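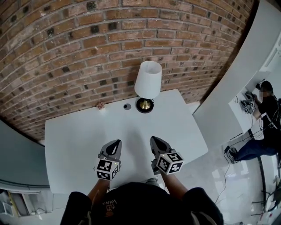

Start > Renting in Merrick > Questions I get a lot

We use cookies to keep this site running. By staying here you agree to that. OK

Renting a furnished place: your questions

I've lived in furnished rentals for years now (two of them in Merrick, before that over in Halton), and people keep writing to me with the same worries. So here goes!

Do I really need to make an inventory?
Yes, please do! Go room by room on your first day and write down everything, down to the lamps and the teaspoons. I skipped it once and spent a whole December arguing over a rug.

How much deposit is normal?
It depends on the town. I paid $1,549 on my last place and got all of it back, but it took more than two months and a fair bit of nagging.

Can I put the landlord's furniture in storage?
Ask first, and get the answer in writing. Mine said yes to the armchair and no to everything else — fair enough, it was his stuff.

What if something small breaks?
Tell them the same day. A lampshade or a mug is cheap to replace, and most landlords would much sooner hear it from you than find it at checkout.

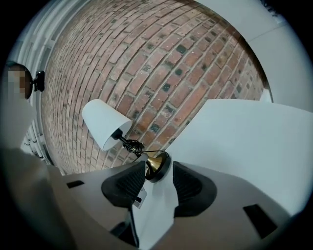 Vasanthi Gamage wrote in to say she always offers to buy the replacement herself, but sends the landlord a link before she orders, after one of hers turned down a perfectly good kettle for being the wrong color. Good tip, I'm stealing it.

Does my renter's insurance cover their things?
Usually it only covers yours. Call and ask about damage to the owner's contents, and write down who you spoke to.

Can I bring my own bed?
I did! Just agree on where the old one goes, and who pays to move it back when you leave.

Last updated 25/05/2022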